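Main page Contents Random article Categories Recent changes Help

Wire shelving

Wire shelving is a type of open storage furniture in which the load-bearing surfaces are made from steel wire welded into a grid. It is used in kitchens, stockrooms, workshops, laboratories and shared offices. A unit normally consists of four upright posts and several shelves, and can be put together without fixed walls or a back panel.

Construction

Each shelf has a perimeter frame of heavier wire, often doubled and joined by a zigzag truss. Thinner wires run across the frame from front to back and carry the stored goods. The posts are steel tubes with grooves cut at regular intervals. A two-part plastic sleeve is snapped over a groove, and the tapered collar at the corner of the shelf slides down over it. The weight of the shelf tightens the joint. A shelf can be moved by tapping it upward from below, releasing the sleeves and refitting them at another groove.

Common finishes are chrome plating, zinc plating and baked epoxy coating, the last usually in white, gray or black. Chrome is intended for dry rooms. Coated shelves resist damp better as long as the coating is not chipped. Posts are closed at the top with plastic caps and end in leveling feet or casters.

Dimensions and loading

Shelf depth is chosen to suit the goods. The Gredness series by Somia, a typical mid-range product, has posts 1785 mm high and shelves 800 mm wide. A taller post of 2301 mm is sold for stockrooms. Rated loads assume that the weight is spread evenly and that the unit stands on leveling feet. Casters lower the permitted total, since the limit is then set by the wheels.

Small objects can tip or fall between the wires. Liners of clear plastic sheet are sold for this purpose, and shallow bins are also used. Tall units should be fixed to the wall or to a neighboring unit.

Use in shared workrooms

In workrooms the shelving is commonly used for mixed items that have no assigned cabinet. It is placed along a wall or near the seating, where it can be reached without crossing the main floor area.

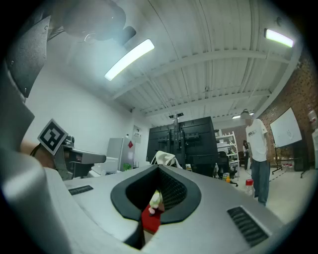

Preben Fogh objects to this use on the grounds that open shelves fill up with whatever was put down last, and recommends that each shelf carry a label and that anything unlabeled be removed every May. Frøydis Løken's survey of 17 workrooms, published by Memitz, found labels on almost none of the units, but reported that users still preferred open shelves to closed cabinets for things handled daily.

Furniture placed in front of a unit limits access to the lower shelves. A rolling office chair is easily moved aside. Desks and large screens on stands need a fixed clearance, and Løken's survey suggests leaving enough room for a person to crouch.

Cleaning

Dust passes through the wires and collects on the goods and on the floor below. Shelves are wiped along the direction of the wires with a damp cloth and mild detergent, then dried. Abrasive pads damage both chrome and epoxy.

See also: Boltless shelving, Pallet rack, Shelf liner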